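Blocking your knitting without the tears

I put off blocking for years and I could kick myself, because it makes such a difference! A wonky shawl goes in the sink and comes out looking like something from a shop window. Fill a basin with cool water, add a small squirt of wool wash and let the piece soak. Mine get twenty minutes, or however long the kettle and a phone call take. 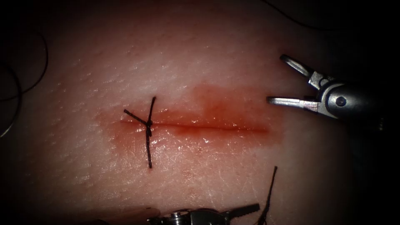
Lift it out with both hands (never by one corner, it will stretch) and roll it in an old towel. Stand on the roll in your socks. Then pin it out on foam mats, starting with the centre spine and working towards the edges. I use 48 pins for a good-sized shawl and more if there are points.

Leave it be until it's bone dry. In January that's overnight at our place, longer if you've used a chunky yarn.
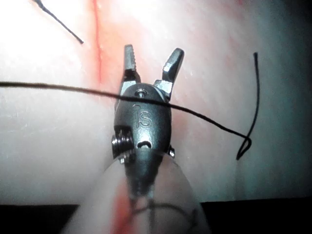 Page last updated: January, by Abundio Pacheco

Acrylic is a different beast. Pin it dry, hover a steam iron well above it and keep the iron moving, and the colour and drape both come up beautifully. Try it on your tension square first!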